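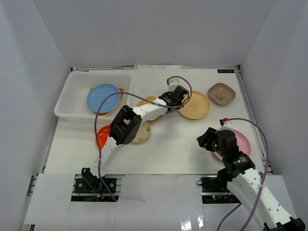
School of Engineering - Undergraduate Projects - Robotics and Automation Group

Equipment plan and budget for the two-arm dish clearing cell

Final report, second version. Submitted 4th May. Supervisor: Eero Lappalainen.

Summary

This report sets out what the dish clearing cell needs before it can be used by next year's group, what it should cost, and in which order the items should be bought. The cell has two arms on a shared table and is used for moving plates and bowls into a bin. The sum available for parts is £272. The arms themselves are already owned by the school and are not costed. The main finding is that the money should go first on a spare wrist motor and on cables, and that a third camera, which was in the original proposal, should be put off until October at the earliest.

1. Background

The first proposal for the project was called Zarlow and was written before the table was built. It asked for two arms, two wrist cameras, an overhead camera, a conveyor section and a rack to stack the dishes in. The conveyor was dropped when the floor space was agreed. The rack was replaced by a plain plastic bin with a wide rim, because the grippers could not place a plate in a slot often enough to be worth measuring.

The task in its current form is simple to state. Dishes of different shapes and colours are spread over the white table and the arms put them in the bin at the rear left. The bin position suits the left arm. The right arm has to reach across, or pass a dish over, and this affects the budget in ways the proposal did not foresee. Long reaches load the joints nearest the base, and they pull on any cable that is fixed too tightly at the wrist.

2. Condition of the cell

2.1 Frame and panels

The metal framing is sound and needs no spending. The pale grey panels on three sides keep the background plain for the cameras. The left panel has faint scuffs, which can be left alone or painted over with whatever is in the store. The glossy cover panel at the front centre reflects the lights strongly. A matt sheet cut to the same size would be better, and Doolan quoted for one, but the reflection lies outside the working area and we have marked it as low priority.

2.2 Arms and mounts

Each arm sits on a black base mount at its own front corner of the table. With both arms stretched towards the middle, the grippers can reach the same dish, and a collision is possible. The control software has a keep-out zone for this, but the zone was set by hand and has had to be reset each time an arm was taken off its mount. We recommend locating pins. They can be made in the workshop at no charge to the project, provided the drawing is handed in early enough.

2.3 Camera cables

The purple cables from the wrist cameras are the weakest part of the cell. Each plugs into a red connector above the gripper and is fastened to the arm with a clear tie. Enough slack has to be left for the wrist to turn, and the slack hangs in a wide loop over the work. On the left arm the loop runs over the front rim of the bin and across the edge of the blue plate inside it. A loop like this can be caught by a dish being lifted, and it also gets in the way of the other arm's camera.

We tried shorter cables from a drawer in the lab and found they went tight before the wrist reached the end of its travel. The better answer is a longer cable with more fixing points along the links, so that the slack is shared between the joints. Plomimon sells a suitable cable with an angled plug.

2.4 Gripper fingers

The fingers are wear parts and were not in the first budget at all. The ridge on one finger is already worn and carries pale scratches. This does not stop it from closing on a bowl, but thin plate rims are another matter, and any comparison between this year's results and next year's will be doubtful if the fingers are changed halfway through. The group should buy or print a full set at the start, fit them on the same day, and keep a note of when they were fitted.

2.5 Dishes

The dishes were collected from several places and no two are quite alike. The set includes round plates in pink, blue, beige and shades of yellow, an orange-red bowl and a brown bowl with rounded corners. Some have printed designs, which has been useful for checking whether the vision part of the system is misled by decoration. The drawback is that none of them can be replaced like for like. If one is broken or lost, the set changes. We suggest that the next group keeps the current dishes as a test set and buys a second, matching set of cheap ones for daily running. 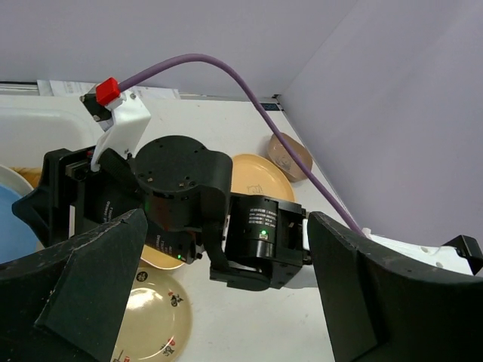
3. Camera options

3.1 Wrist cameras only

The wrist view is good at close range and needs no new purchase. Its limits show up when both arms are working over the same area. The other arm fills much of the view and covers the dishes behind it, and the loop of cable passes in front of the bowl. The camera's own gripper fingers also take up a large part of the lower view. None of this can be cured by buying a better camera of the same type. Moving the bracket outwards would help a little, at the price of a longer and heavier wrist.

3.2 Fixed camera

A fixed camera gives the whole table, including the bin, and is the only view from which we could reliably judge whether a dish had ended up inside. The arms still hide some dishes, and the forearm of the left arm is the worst offender when it is stretched to the centre. The present fixed camera is on loan from another teaching lab. It should be treated as unavailable when planning, and a written extension of the loan should be asked for before anything else is ordered.

3.3 Third camera

A camera on the opposite side would reduce the hidden area. The Trodex unit we looked at would fit the existing framing, but its price on its own would have taken most of the budget, and there is no free port on the computer. The cost of a powered hub, a bracket and another cable run has to be added. We do not recommend it for the coming year.

4. Budget

Total available: £272
Spare wrist motor (Trodex): £90
Camera cables, angled plugs and ties (Plomimon): £39
Gripper fingers, full set: from the remainder, first call
Second dish set: from the remainder, second call
Matt front panel (Doolan): only if money is left
Locating pins: workshop, no charge
Third camera: not recommended

The motor is the largest single item. It is listed first because a failed wrist motor stops one arm completely and the delivery time we were given is 5 weeks. A group that waits for a failure before ordering would lose most of a term's testing. The same supplier offers a lower price for two, but we could not justify the second one, as the wrist motor on the other arm can be swapped across and the work carried on with a single arm.

Delivery charges are included in the prices for the motor and cables. They are not yet known for the dishes, and it may be cheaper to buy these in a shop and claim the money back. The finance office needs the receipt and the project code on the same form.

5. Order of work

Ask for the camera loan to be extended and get the reply in writing.

Order the motor and the cables together, so that both requests are signed at the same time.

Hand in the drawing for the locating pins. The arms should not be taken off their mounts until the pins are ready.

Fit the new cables on one arm only and run the normal clearing task with the old cable still on the other. If the new routing catches on the bin rim, add a fixing point on the forearm before changing the second arm.

Fit the new fingers on both arms, then repeat the baseline runs with the test dishes.

Review the third camera in October, when the equipment round opens again - the quote will have expired by then and must be asked for afresh.

6. Points left open

We did not measure how much the cable loops affect the success rate. The runs in which a cable touched a dish were noted in the log, but the notes were made by different people and are not consistent. A simple tick box on the run sheet would fix this.

The insurance position for equipment on loan is not clear to us. Eero Lappalainen has asked the department office, and the answer should be added to the cell folder when it comes.

The spare motor will need its own label and a place in the locked cupboard, next to the hex keys and the old short cables.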